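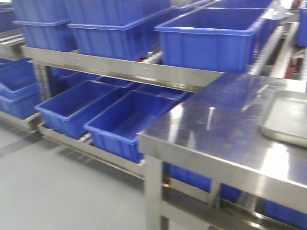
Flow rack and bench: frequently asked questions

Applies to the Rustau gravity-flow rack and the stainless bench in front of it. Revised November 2019.

Which bins go on which tier?
Large ribbed bins go on the upper tier. Small shallow bins go on the inclined lanes of the lower tier, open side toward the picker. Do not mix sizes within a lane — a short bin behind a tall one will stall on the rollers.

Can a bin be parked on the bench?
For the length of one pick. Return it to its lane before starting the next order line.

What is the gray tray for?
The tray holds the pieces for one order. Colored blocks are picked one at a time, moved over the bench and set down on the tray floor. They are not dropped from height and not staged on the bare metal. A piece that misses the tray is returned to its bin and picked again.
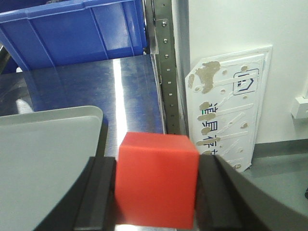

Does the tray need a liner?
No. The floor is matte and flat and the blocks stay where they are set. Liners were withdrawn in October after the adhesive left residue on 19 trays.

How far apart should pieces stand?
Far enough that each can be lifted without touching its neighbor. With a two-piece order, one goes toward each end of the tray.

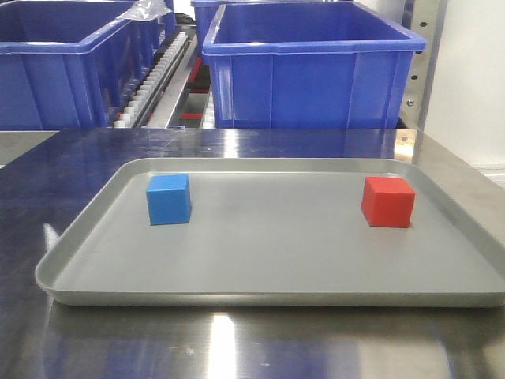

Orders of more than two pieces are filled from the back rim forward. Color sequence does not matter unless the order sheet gives one.

How is the bench cleaned?
Wipe along the grain of the steel with a damp microfiber cloth, then dry. Haller 3 cleaner is approved for the bench and the shelf rails. Keep it off the rollers. Scuffs on the steel are cosmetic and need not be reported.

A bin has stopped partway down its lane. What now?
Lift the front bin out, check the lane for debris and spin each roller by hand. Replace any roller that drags. Spares are in drawer 44.

What does the yellow line mean?
It marks the lane boundary on the aisle floor. Empty bins, carts and pallets are not left across it.

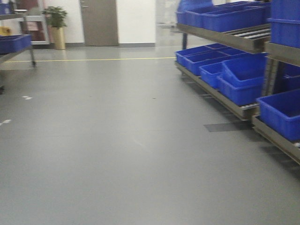

Mererid Gough
Storage Equipment Coordinator, Fodeck

Requests for additional lanes or a change of bin size go to me in writing, with the part number and the weekly pick quantity. Parts picked fewer than 100 times a week stay in static shelving.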